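Who Does the Washing-Up in 2030? Not the Robot, Says Vetbridge
By Sena Osei 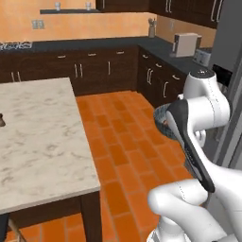

My grandmother used to say that a kitchen was never finished, only paused, and I thought of her a good deal on the train up to Vetbridge, where a small firm called Erus has been trying for some years now to teach an arm to tidy up after people. It's slow going. Before any of it reaches a real worktop, the software has its practice in made-up kitchens on a computer, with tiled floors and fridges and bowls that need to be somewhere else, and it gets through 2000 of these little jobs in a night while everyone is at home in bed.

I'd gone expecting to be dazzled (I am easily dazzled, as my family will tell you) and instead I found myself rather touched. On the real bench they were keeping score of one chore, putting a bowl away in a cupboard, and out of 1000 tries the arm had managed 381. The engineers were cheerful about it! In May it had been far fewer, and most of the failures, they told me, came down to the last inch or so -- the letting go, which you and I do without a thought while talking to the cat.

Shop floors are a kinder place to start. At Byun, the packaging people across the river, a machine lifts the same carton from the same belt all day long, and nobody there has ever left a wet tea towel over it. Homes are full of tea towels. Zonder, who rent out floor cleaners to offices, told me they gave up on private houses altogether after a winter of socks.

So would I have one? I asked myself that all the way home, and I think I would, for the dull jobs, provided it didn't mind my hovering. Until then the bowls are mine, and there were four of them in the sink when I got in.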